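How a Race Weekend Works
A Guide for Young Visitors to Trumgate Speedway

Trumgate Speedway Education Office
February 2007

Many young people come to the speedway for the first time with a parent or a school group. They often ask why there are so many short races before the long one, and why the fastest car does not always start in front. This guide explains how an evening of dirt track racing is put together.

What is a dirt track?

A dirt track is an oval made of packed clay. Ours is two-fifths of a mile around. Before racing begins, the clay is watered and then rolled by heavy trucks. As cars drive on it, the surface dries and changes color. A part of the track that was fast at the beginning of the night may be slippery by the end. Drivers have to watch for these changes and choose a different path, called a line, when the old one stops working.

What kinds of cars race?

Two kinds of cars race on most nights. Modifieds have wide bodies, a roof, and wheels that stick out from the front. Sprint cars are smaller and lighter, and many of them carry a large wing on top. Air moving over the wing pushes the car down toward the track, which helps the tires grip the clay in the turns.

Engines are measured by how much space there is inside their cylinders. At Trumgate, the engine in a sprint car may measure up to 352 cubic inches. Every engine is checked by an inspector. A car that does not meet the rules may not race until it is fixed.

Hot laps

The first cars you will see on the track are running hot laps. These are practice laps. No points are given. Drivers use them to learn how the clay feels, and crews use them to decide whether to change the tires or the springs.

Heat races

After hot laps come the heats. There may be 40 cars in the pits, and that is too many for one safe race, so the cars are divided into small groups. Each driver draws a numbered token from a bag to find out where he or she will start. A low number means a place near the front.

Heats are eight laps long. The drivers who finish in the top places go directly into the main race. Everyone else has a second chance in a race called the consolation. Drivers often call it the "consi."
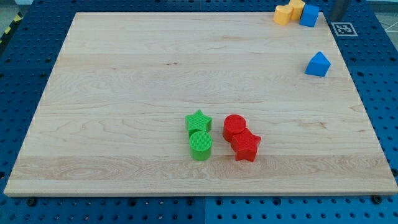
Apostolos Lambrakis wrote to us after the first printing of this guide to say that the draw seemed unfair to him, for a good driver with a high number might spend the whole heat stuck in traffic. He suggested that every driver should be timed alone on the track and that the quickest should start first.

Some speedways do use timed laps, and this is called qualifying. Trumgate uses the draw for its weekly program for two reasons. It takes less time, and it gives small teams a chance to start near the front. A driver who passes many cars in a heat also earns extra points for doing so. Timed laps are used once a year here, at the Naklow 400 in December.

The dash

Some nights include a dash. This is a very short race for the heat winners, and the order in which they finish decides who starts in the first rows of the feature.

The feature

The feature is the main race and the longest one. It pays the most money and the most points. The winner of a weekly sprint car feature at Trumgate receives 2000 dollars. Much of that money goes to pay for tires, fuel, and parts.

When a driver wins both a heat and a feature in one night, people say that he or she has made a sweep. A few drivers enter two different cars on the same night and must climb out of one and into the other with only minutes between races.

What the flags mean

Green: The race is on.
Yellow: Slow down and hold your place. There is trouble on the track.
Red: Stop at once.
Blue with a yellow stripe: A faster car is about to pass you.
White: One lap is left.
Checkered: The race is over.

Points and the season title

Points are added up after each race night. The driver with the most points at the end of the season is the track champion. It is possible to be champion without winning the most features, if a driver finishes near the front every week. Drivers who miss a night receive no points for it.

Words to know

Cushion: A ridge of loose clay that builds up near the outside of the track.
Groove: The part of the track where most cars are driving.
Pits: The area where teams park and work on their cars.
Push truck: A truck that pushes a sprint car to get its engine started.
Stagger: The difference in size between the left and right rear tires.

Visiting the track

Children under 12 must be with an adult at all times and may not enter the pits during racing. Ear protection is required in the front rows and can be borrowed at the Koltex Gate. School groups should check in at the Boutros Grandstand before hot laps begin.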